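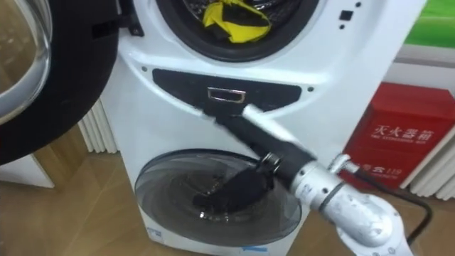 OK so, laundry bot update, and it's a grumpy one. We lost most of the weekend to a force limit that wasn't limiting anything. The arm's job is simple on paper: get at the little chrome handle in the middle of the black panel, between the big drum and the small one, and pull. What it did on Saturday was find the handle, grip it, and keep on pulling like it had a grudge. The whole washer scooted forward on the floor before I got to the stop button!

Nobody hurt, nothing broken (the panel creaks a bit now, sorry panel).

2/ First guess was the gripper. Swapped the finger pads, same thing. Second guess was my own code, which is usually the right guess, so I spent way too long in there.

3/ Then Abdelkrim El-Sayed pulled the logs and found it in ten minutes. The force reading was stuck. Same value, 542, over and over for 800 samples in a row. The wrist sensor had quit talking and the driver just kept handing us the last number it got. So as far as the controller knew, the pull was going great.

4/ That's the part that bugs me. A dead sensor should stop the arm. Ours looked exactly like a calm one, and I'd signed off on that driver back in March without ever yanking the plug to see what happened. My bad, fully.

5/ We yanked the plug today. A lot. New rule in the code is 3 identical readings in a row and the arm freezes where it is and complains. Real force data always jitters a little, so a perfectly flat line means trouble.

6/ Also found the cable connector at the wrist was a hair loose, so it probably dropped out when the arm twisted to reach low. Clamped it. Elent is mailing us a locking one.

7/ Before anyone asks, yes, Stullinia (our controller, Jafarzadeh named it, take it up with him) passed all 1,001 sim runs before this. The sim sensor never dies. I'm adding a sim sensor that dies.

8/ Speed stays at a crawl till the Nemport folks have looked over the new stop logic. One of us keeps a hand on the button the whole time too. Tomorrow we try the handle again, slooowly.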